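Keeping a Coffee and Craft Table Under Control: Cups, Lids, Stirrers and a Big Sheet of Paper

Posted 9 September 2022 in Kitchen Tips

Every July we have a houseful, and every July I spend half the month picking up paper cups. They end up on the windowsill and on the arm of the sofa, and one year there was a whole row of them along the edge of the bathtub (I still have no idea). So a few summers back I gave in and set up one table just for hot drinks, a little one off to the side of the kitchen, and I've been fussing with it ever since. A few of you asked me to write down how I do it after I mentioned it in the pantry post, and I'm afraid I have a lot to say on the subject, so get yourself something to drink first!

Start with the table itself. You don't need a big one. In fact I think a big one works against you, because people will set down their mail and their sunglasses and then the baby's shoes, and before long you can't find the sugar. A plain rectangle that two people can stand at without bumping hips is plenty. Mine is an old pine one from the flea market at Clirnley, and it cost me 14 dollars, and I've had more use out of it than out of the dining set we saved up for.

Cover it with paper. I used to put a tablecloth down, a nice one, and I'd be soaking it in the tub by evening. Now I roll out white paper, cut it a few inches smaller than the top all the way around, and leave the wood showing at the border. People ask me why I don't cover the whole thing. Paper that hangs over an edge gets caught on belts and pockets and little hands, and then the whole business slides, cups and all. Cut it short and it stays put. A dab of removable tape at each corner is enough, or a bit of painter's tape if that's what is in the drawer.

Coffee drips on paper don't bother me. I leave a sheet down until it looks tired, brown spots and all, and then I roll it up from one end with the crumbs inside and carry it straight to the trash. If a puddle has sat for a while, lift the paper and wipe the wood underneath before you put the next sheet down. Pine drinks up coffee like you wouldn't believe. For the rings that do get through, I use a paste of baking soda and a little water, rubbed gently along the grain with a soft cloth, then wiped off and left to dry completely. Try it on the underside first if your table has a finish on it. My sister-in-law swears by plain mayonnaise for the white kind of ring, and I have seen it work, though the kitchen smelled like a deli counter all afternoon.

Now, the cups. Paper cups are light, which is lovely when you're carrying them and a nuisance everywhere else. One breeze from the back door and they're on the floor. What finally helped was a double holder, the kind with two round wells side by side. I keep mine toward the back of the table, so nobody's sleeve goes over it when they reach for a spoon.

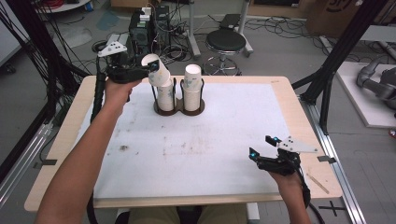
I like to keep the stacks short. A tall tower of cups looks generous but it leans, and somebody always pulls from the middle of it. A few in each well is enough for a morning, and you can top them up when you pass by. Keep the rest of the sleeve in the cupboard with the end folded over and a clothespin on it, so they stay clean and don't pick up the smell of onions (ask me how I know).

When you're adding cups to a stack, set each one in straight and let it drop the last little bit by itself. Don't push! Pushed cups stick together, and then your guest pulls out three at once, and two of them go back with fingerprints on the rim. If you do have a stuck pair, hold the bottom one loosely and twist the top one a quarter turn while you lift. Squeezing only makes it worse, and it puts a crease in the side that will leak later on, usually down someone's good shirt.

It also pays to feel the cups before you buy a lot of them. The thin ones are fine for lemonade and hopeless for coffee. I got a case from the warehouse place out at Fimgate once, very proud of myself for the price, and every single one went soft at the seam before you could finish your drink. I was using those cups up for seed starting well into the next spring. They do make nice seedling pots, by the way. Poke a hole in the bottom with a pencil, fill them with potting mix, and write the name of the plant on the side.

Stirrers are my next little bugbear. I buy the plain wooden sticks, and I used to stand them in a glass, where they tipped over the first time anybody brushed past. A short, heavy jar is better. An old mustard jar is just right, with a spoonful of dried beans in the bottom for weight. Put a second jar next to it for the used ones, because if there isn't an obvious place to put a used stick down, it will go on the edge of the table, and later it will go on the floor. Save the clean leftovers when the season's over. They are handy for mixing a dab of wood glue, for marking rows in the garden, and for getting the gunk out of the track of a sliding door.

Let me say a word about cup holders themselves, as I've gone through a few. You want wells wide enough that a cup goes in and comes out with one hand. If you have to steady the holder with your other hand, it's too tight, and you'll be lifting the whole thing every time. It should sit flat as well. Mine had a wobble when it was new, and I fixed that with two little felt pads, the sort you put under chair legs. Wash it now and then, too. Sugar gets down in the bottom of the wells and turns to something like varnish. Warm water with a drop of dish soap and an old toothbrush will get it off, and if there's any wire on yours, dry it well so it doesn't rust.

Think about where people stand. I put a stool near our table, tucked back out of the walkway, for whoever wants to sit and chat while the kettle boils. Someone always does. What I try not to have is anything with a cord on the side where people walk. The kettle lives by the wall, and its cord runs straight down behind the table with one of those twist ties holding the slack. If yours has to cross the floor, move the table. Really — I mean it, even if the other spot isn't so pretty.

At the end of the day I do the same small round, and it takes less time than washing a frying pan. Used cups get emptied in the sink and nested together so they don't fill the trash bag with air. Clean ones go back in the wells. I wipe the pine border with a damp cloth and then a dry one, shake out the sugar spoon, and look at the paper to see if it can stand another day. It usually can.

One last thing for those of you with a crowd coming. Write names on the cups! I put a marker on a string, tied to the table leg, and we went through so many fewer that summer. The children drew faces on theirs and wouldn't give them up at bedtime, so we had a row of them drying on the rack overnight, which is silly for a paper cup, and I let them do it anyway.

Next time I'll get to the lids, and what I do with the cookie tins.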